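Clesamstead Linen and Bedding Loan Scheme
Progress report to the Ruvwood Fund, covering the period to the end of August
Prepared by Emilian Vlad

Where we said we would be, and where we are

The application promised a loan store of bedding and towels for households moving into unfurnished lets, open by spring. It opened in early summer, which in Clesamstead is a sort of spring. The delay was the dehumidifier. I wrote about the dehumidifier at length in the last report and have been asked not to do so again.

Since opening we have lent out 570 sets. A set is a fitted sheet, a flat sheet, a duvet cover, two pillowcases and two towels, except where we ran out of pillowcases and it was one. The target for the whole year was 1000, so we are a little ahead of the line on the graph, and Letay Kumsa has drawn the graph so that this is very noticeable.

Money

Spent to date: £2188, out of the £2672 released in the first instalment. Most of it went on washing. We budgeted for washing as though sheets came back folded and faintly lavender, and have adjusted the forecast. The launderette on Salazar Road has given us a weekday rate before 10am, and Tsegereda Hailu now does the early run, a change to her working pattern which she has described as temporary in every email.

The underspend is mainly shelving. We were given some by a shoe shop that was closing down. It is the right depth for boots and the wrong depth for a king-size duvet, but it was free and it is up.

We would like to move the unspent shelving money into laundry. A revised budget is attached. Please let us know if the form has changed again.

Booking

Households are referred by letting agents, the housing advice desk or each other. The last route was not in the application and now accounts for more of our loans than the desk does. Bookings go through Jokitz, the system the Fund recommended. It works well once a loan has been entered. Entering one takes eleven screens, one of which asks for the borrower's fax number. Hamdia Lencho has been typing a full stop into it since June without consequences.

Returns

We expected people to keep things, and some have. Towels go missing more than anything else, dark ones first. Flat sheets always come back, often in better order than they left, and I suspect there is a household somewhere returning ours and one or two of their own.

Colour has been more of an issue than condition. The original purchase was all white, on the advice of a hotel supplier, and borrowers were polite about it. Donated bedding is now mixed in, and the patterned and coloured sets go out first every time, with yellow asked for by name.

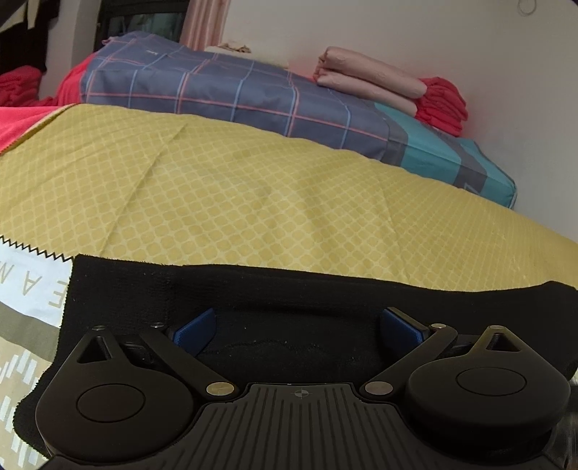
Vivek Bhatia has therefore stopped buying white altogether and is working through end-of-line stock from two wholesalers. Matching has been abandoned as a policy. The only complaint so far came from a trustee, who does not borrow bedding.

Next period

Single duvets before the cold weather. A second collection point at the Ruvwood end of town, if the church hall can find the key to its own cupboard. A short survey of borrowers, kept to one side of paper, following comments on the previous one.

We have also been asked about cots. The answer is probably yes, but mattresses have safety rules we have not finished reading, and I would sooner put a date on it in the next report than miss one in this.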